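Cans, cables and a very long Friday evening

Friday, January 9, 2026

I promised my sister I would write more about what I do on club nights, and then Christmas happened, so here I am with a cup of tea and good intentions. The short version is that our robotics club has entered the stacking round at Flusemholm in March, and we are all a bit giddy about it.

The task sounds like something you'd give a toddler. You get a table with drinks cans dotted over it, and two robot arms have to pick them up and put them in a stack. That's the lot! I laughed when Miklós Antal read us the rules (he runs the club, and has the patience of a saint), and then I spent 31 minutes trying to move one can from one side to the other and stopped laughing.

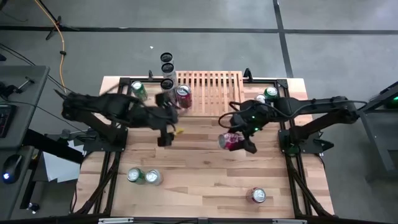
What I hadn't reckoned with is how much the two arms get in each other's way. When I do the washing up my hands sort it out between themselves without bothering me, but with these you have to decide who goes first, who waits, and where the waiting one ought to put its elbow. Miklós calls this "manners". We have a whole page of manners in the notebook now, most of it crossed out and written again in a different pen.

Then there's the squeezing. An empty can is such a flimsy thing, and if you grip too hard you get a sad little crumple and a noise that makes everyone look round. Too soft and off it goes across the floor. We settled on a setting we call the Oláh grip, after the member who found it by accident while reaching for a biscuit.
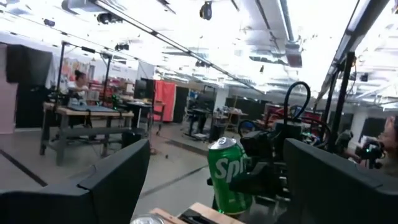

My own job for the next few weeks is the approach, meaning the last little bit before the fingers close. I've been coming in too fast, I know I have, and Plerkberg's team (who beat us by 9 points last year, not that I'm counting) are lovely and slow and hardly ever knock anything over. So slow it is. I've written SLOW on the back of my hand in biro, and it has mostly washed off already.

If you live nearby and have any clean empties, please do bring them along, whatever the flavour. We get through them at a shocking rate.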